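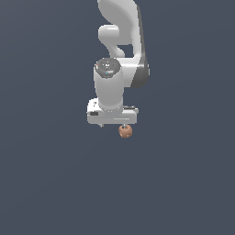
Vedwood dispensary, back-of-house walk-through, August
Filled in by Tassanee Chareonsuk

I did the front counter last month, so I skipped it and went straight to storage (my favorite part, don't judge me!).

1. Vault door closes and locks by itself — OK
Closed fine all three times I tried it. The keypad is sticky though, could someone wipe it down?

2. Product bags sealed and labeled — FIX
Lot 202 has the old label without the harvest month on it. I moved the whole lot to the hold shelf and put a red tag on the bin. Please don't sell from it until the new labels are on.

3. Scale checked with test weight — OK
The Lüthi scale read 700 grams on the nose. The sticker from the last check is peeling, so I taped it back on.

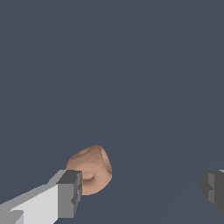

Gripper finger touching a rounded tan object, computer rendering

4. Waste log matches waste bin — FIX
Log says 6 bags, bin has five. I'm guessing the missing one is the trim bag that went out with the Cladow pickup, but a guess doesn't go over well with the state, so I need the pickup slip in the binder by closing time.

5. Fire extinguisher — OK
Gauge in the green, pin in place, and the path to it is clear now that the cardboard is gone. Thank you to whoever hauled it off!

6. Visitor badges — OK, sort of
All 13 badges are back on the hook. Two visitors signed in and never signed out, and I know we all hate chasing people down the hall, but please do it anyway. 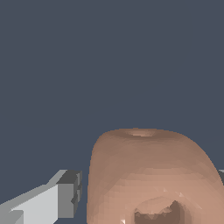 7. Storage room humidity — LOOK AGAIN
The Kilanow meter was blinking low battery, so I didn't write a number down. I'll put in a fresh one and read it again at 4 p.m.

8. Posted license — OK
Current copy, by the staff entrance, readable from the door. The old one is still behind it in the same sleeve — toss it or file it, either is fine with me.

Open items: 2, 4, 7. Initial next to each one when it's done and leave the sheet on my clipboard.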